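**The Second Life of the Beige Tower**

*January 8, 2019*

Saturday-morning junk, mostly. That's what lands on the long bench at Lido, a repair shop in what used to be a shoe store, two doors down from the laundromat. Towers with no side panels. Towers with a sticker from a school that closed. One with a family of dust in it the size of a hamster.

Bheki Mofokeng takes them all. Weighs them in his hands first, like melons.

"Heavy is good," he says. "Heavy means they paid for the steel."

He's been stripping and rebuilding old desktops for 5 years, the last 2 of them full time. Before that he did payroll at Durby, the flooring people, and fixed computers on the kitchen table until his wife asked for the table back. Lido sold 105 rebuilt machines last year. Small number. He knows. But the waiting list is on a clipboard by the door and it runs onto the back of the page.

I spent a day with him at the start of January. Cold shop, good coffee, radio stuck on one station.

The order of work never changes. Power cord out, hold the button down to drain whatever is left. Side off. Then he just looks at it for a while. Capacitors first - he wants flat tops, no bulging, no brown crust at the base. He runs a finger along the edge of the case looking for rust. Sniffs it. I thought he was kidding about the sniffing. A burned board has a smell, sharp and a bit sweet, and once you've had it up your nose you dont forget it.

Then things come out. Drives into one bin, cards into another. Memory sticks go in an egg carton, which is the right width, more or less, and free. The cooler is last and it's the one he slows down for. Old thermal paste turns to something like cement. Pull straight up and you can take the processor with it, pins and all, so he twists. Little twist left, little twist right, wait. He killed two good chips learning that.

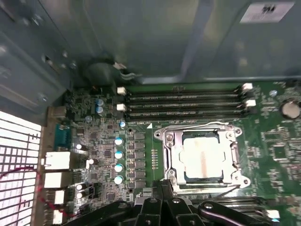 Paste residue gets wiped off with alcohol and a coffee filter. Not paper towel, it sheds. He goes through a box of filters a month and the guy at the grocery store must think he never sleeps.

Memory goes back one stick at a time. That's the slow part and the part he won't hurry. One stick, first slot, boot, test. Same stick, next slot. A slot can look perfect and be dead as a brick, and a customer who gets half the memory they paid for will be back by lunch. Both latches have to click. He makes you listen for it.

"Everybody pushes on one end," he says. He pushes on one end of a scrap board to show me, and the stick sits there crooked like a loose tooth.

New parts, he buys very few. Fans from Clesum, because they're cheap and they run quiet for a year or so before they start to tick. Power supplies he won't reuse at all if he can't find out how old they are. He had one pop in the shop, big bang, and the lady who'd come in for a phone charger left without it.

Cables are his thing, though. He ties every bundle back against the wall of the case, out of the airflow, even though the side goes on and the customer never sees it. Waxed string, not zip ties. Learned that from a man at Tuominen, where he did a few months of contract work on phone cabinets. The knots are beautiful. I asked for a lesson and my knots were not.

What does a finished one go for? Depends. A plain machine for email and homework is cheap enough that he's embarassed to say it out loud, he turns the price tag around and lets you read it. The most he ever got for one job was 3000, for a whole classroom's worth, and he spent nearly all of it on shelves.

The shelves are full now. There's a row of monitors up top with their faces to the wall, and keyboards stacked on edge like records. Under the bench, a crate marked MAYBE.

Around four a kid comes in with his dad's old tower wrapped in a beach towel. Won't turn on. Bheki unwraps it, lifts it, nods.

"Heavy," he says, and goes looking for his screwdriver.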